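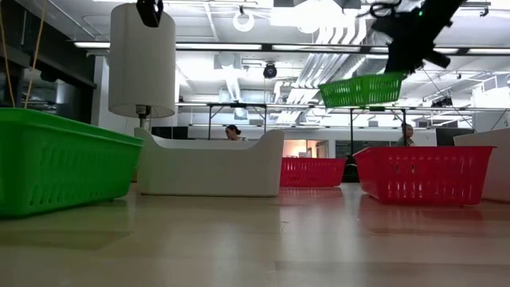
Grasp planner rewrite is in! I've been itching to post about this since Wednesday, so have a thread. It's all about vented baskets and why they're such a pain (and such fun) for software.

1/ Background for new followers: I work on Verno, the planning layer for our arm at Grallow. Crates, bins and baskets, picked up and moved across a table without hitting each other. I do the motion side and a fair bit of the perception glue.

2/ Slotted baskets are horrible for depth. Half the wall is holes, so the point cloud comes back like lace, and the old code kept deciding a basket was several thin objects standing in a row. You can imagine what the planner made of that.

3/ The fix was to stop trusting the walls and fit the rim first. A rim is one closed loop at one height, even on a basket that's full of gaps. Once you've got the loop you drop the sides down from it and you have a decent box to plan against.

4/ Shiny tabletops were the next headache. A red basket leaves a faint red smudge on the surface below it, and our colour segmentation happily grew the basket downwards into the table. We now clip everything at the table plane before the colour step. Four lines of code, two weeks of my life.

5/ Then the carry. Old Verno treated the held basket as a point at the gripper (I know, I know). Now the basket's box gets attached to the arm the moment the jaws close, tilt included, and every path is checked with it on. So much calmer to watch!

6/ Numbers, for those who like them: 1,315 logged picks replayed overnight through the new planner. Planning time is down to 300 ms at the median, and worst cases take up to 2 seconds, mostly when a tall bin is sitting right next to the target.

7/ Still bad: nested baskets. Two rims very close together and the fit picks whichever it fancies. I've got 30 saved failures in a folder called "russian dolls" and I'm working through them with a lot of tea.

8/ Next job is replanning mid-carry, so a bin that gets nudged doesn't mean stopping and starting again. The Skoltcombe branch has a rough version. It runs, and it's very jerky.

9/ The replay viewer is the bit I'd push other people to build. Scrub to any moment, see the cloud, the fitted box and the path all together. Ours is called Gachanja and it's ugly as anything and I have it open all day. Happy to go into how the logging works if anyone wants a second thread!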